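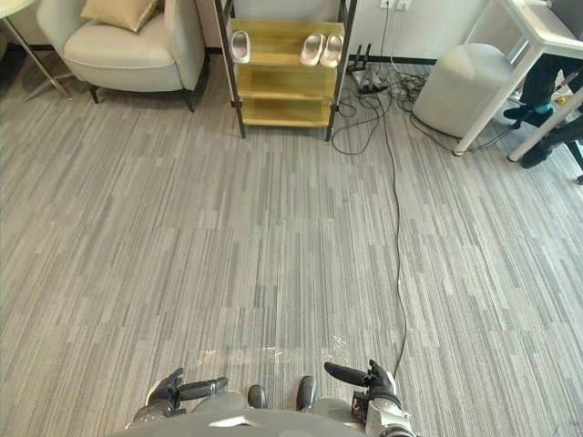 Temps de lecture : 2 minutes

Projet Kernilico — rapport de fin de semestre
Février 2024

Notre sujet était le rangement des chaussures dans une petite pièce de séjour. La pièce a un sol en moquette grise rayée, posée par dalles, et un fauteuil crème avec un coussin beige. Les prises sont basses sur le mur, et les câbles noirs de la multiprise occupent une partie du sol. Nous avons donc noté dans le cahier des charges que le passage des câbles doit être étudié avant de choisir la place du meuble.

Pour le meuble, nous avons comparé deux propositions. La première, nommée Mitar, était un coffre fermé. La seconde, Ullitz, est un porte-chaussures ouvert à deux étages. Le coffre cachait mieux les chaussures, mais il fallait se baisser et chercher au fond. Nous avons retenu Ullitz après cinq séances de travail.

Les étagères sont en bois, de teinte chêne clair, et celle du haut est inclinée vers l'avant. Un panneau arrière du même aspect retient les chaussures. Pour les essais nous avons choisi des claquettes, parce que leurs semelles épaisses demandent plus de hauteur que nous avions prévu. En haut, on les range côte à côte, la pointe vers le fond. En bas, l'accès est moins facile — la planche supérieure couvre un peu l'avant de la chaussure. 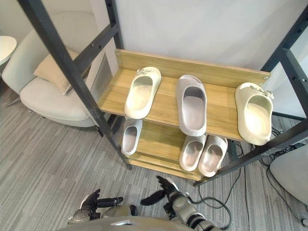

Esteban nous a fait remarquer que l'inclinaison aide à voir les paires, mais qu'une semelle lisse risque de glisser, et qu'un petit rebord devant serait utile. Nous sommes d'accord avec cette remarque. Le rebord sera ajouté dans la prochaine version, et nous voulons aussi augmenter l'espace entre les deux niveaux.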